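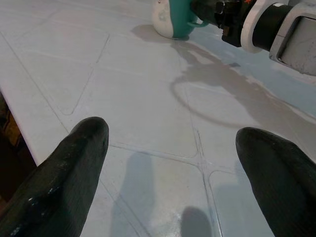
tallowmere wrote:
I'd go smooth if you do any small work at all. A top with grooves in it looks good for a month, then you drop a screw or a seed bead and spend ten minutes chasing it down a channel. I had a grooved one for two winters and sold it.

pinwheel_ok wrote:
Depends what the room is for. The original question was a shared workroom, part sewing, part electronics, part kids doing homework. For that mix I would pick white over anything dark before I even thought about texture. Small dark parts show up on white. Thread is a wash, you lose half of it either way.

oldhinge wrote:
White shows everything else too. Solder marks, coffee, pen. We put a white top in the back room of the shop in January and it looked ten years old by summer. Mid gray hides more and you can still find a screw on it.

pinwheel_ok wrote:
Ours has held up fine, but we use a mat for anything hot. What was yours made of?

oldhinge wrote:
Melamine on particleboard, the cheap kind from Rivadeneyra. So maybe not a fair test. The edges swelled first, which has nothing to do with the color.

tallowmere wrote:
That was going to be my next point. Edges and seams are where a work top fails. Whatever you buy, look at how the edge is finished before you look at the face.

bramblecut wrote:
OP here, thanks all. A few answers. The room is 7 feet wide at the narrow end, so I can't do an island. It'll be a long bench down one wall and a smaller table that moves. Budget is $1,000 for both tops, legs and lighting. I got a quote from Vedow for a single bench with drawers and it came to $1,668 before delivery, so that's out.

The reason I asked about texture is that my sister has a patterned top and likes it for cutting fabric. She says a flat glossy surface lets the cloth slide.

pinwheel_ok wrote:
She's right about the sliding. But you can fix that with a cutting mat and put it away afterward. You can't put the grooves away.

stitch_and_solder wrote:
I'll disagree with the last few posts. I've worked on a grooved top for years and I prefer it. Round things don't travel as far. A pencil stops at the first channel instead of going off the back of the bench. Cleaning takes an old toothbrush and dish soap and I do it maybe twice a season.

What I would not do is write on it. Filling out a form on an uneven surface is miserable, and you mentioned homework.

oldhinge wrote:
Twice a season? If I did that at the shop I'd have a crop growing in there.

stitch_and_solder wrote:
I'm not eating lunch on mine.

tallowmere wrote:
Then split it. Flat top on the long bench, where the kids will write, and texture on the small table if you want it for fabric. With your budget I'd spend on the bench top and lighting and go cheap on the legs. The Siko clamp-on trestles are ugly but they don't wobble – I have a set holding up a door in the garage.

Get the light right as well. One ceiling fixture behind you puts your own shadow on the work. I have a strip under the shelf and a lamp on an arm, and the lamp gets most of the use.

bramblecut wrote:
Splitting it makes sense. Does anyone know if 90 cm is too high for a bench when some people sit and some stand? The plans I found were metric.

pinwheel_ok wrote:
That's kitchen counter height, a bit over 35 inches. Good for standing. For sitting you need a tall stool, and I wouldn't want to sew for long on one. Make the small table regular desk height and put the machine there.

stitch_and_solder wrote:
Agreed on the height. See, we can agree.

bramblecut wrote:
OK. Flat white laminate for the bench, lower table for the sewing machine, top still to be decided. The salvage yard in Rodthorpe has some old school desks, so I'm going to look at those before I order anything. I'll post what I end up with.

oldhinge wrote:
Check the undersides for gum.

Forums > Workrooms and Studios > Benches and Tables > Textured or smooth top for a shared room?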